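그리퍼가 물건 문 채로 멈춰버렸는데 비슷한 증상 겪으신 분?
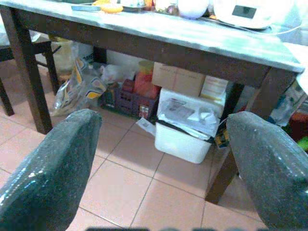
식탁 아래 정리 작업 구간, 손목 카메라 화면

식탁밑탐험가
Pimitz 암에 Okach 그리퍼 물려서 식탁 밑 짐 꺼내는 작업 시키는 중인데요ㅠㅠ 어제 상자 하나 집다가 손가락이 안 벌어지더라고요. 에러는 962번 하나 뜨고 끝. 열기 명령 28번 넣었는데 꿈쩍도 안 해서 결국 비상정지 눌렀어요. 근데 누르니까 이번엔 암이 스르륵 내려와서 식탁 다리 쪽에 닿을 뻔... 심장 떨어지는 줄 알았습니다. 봉지랑 상자가 꽉 들어찬 데라 경로가 좁긴 해요.

감속기덕후
962면 과전류 아닌가요? 저는 파지력을 50%로 낮추고 나서 안 떴어요. 비닐 봉지 많은 데는 손가락 틈에 말려들어가기 쉬워요!

torque_13
윗분 말씀은 반만 동의해요. 파지력 낮추면 무거운 상자는 미끄러져 떨어집니다. 저라면 펌웨어부터 봐요. 11월 버전에서 똑같이 물고 안 놔준 적 있는데 롤백하니까 괜찮았거든요.

감속기덕후
롤백이 만능은 아니죠ㅎㅎ 저는 그 버전 지금도 쓰는데 멀쩡해요.

Sandu쓰는사람
둘 다 좋은데 암이 내려온 게 더 큰 문제 같아요. 브레이크 점검 전엔 전원 넣지 마세요. 저는 예전에 Sandu 암 처짐 무시하다가 손등 찍혀서 한참 고생했어요. 케이블 있는 전자기기가 상판에 올라가 있던데 그것도 치우시고요.

식탁밑탐험가
헉 브레이크는 생각도 못 했네요. 일단 전원 내렸고 토크님 말대로 버전 확인해 보니 11월 거 맞아요;; 그래도 브레이크부터 볼게요. 혹시 전원 없이 손가락 수동으로 여는 법 아시는 분?

torque_13
손목 쪽 커버 열면 육각 나사 있어요. 반시계로 13바퀴 넘게 돌려야 풀려요. 암은 꼭 받쳐놓고 하세요!

식탁밑탐험가
풀렸어요!! 감사합니다. 브레이크 점검은 맡기기로 했고 결과 나오면 다시 글 쓸게요.

관련 글
- Gulico 비상정지 버튼 배선 질문
- 그리퍼 손가락 패드 교체 주기
- Okach 펌웨어 롤백 순서 정리
- 좁은 공간에서 손목 카메라 각도 잡기

문의하기 | 이용약관 | © Gulico 로봇 사용자 모임 | 맨 위로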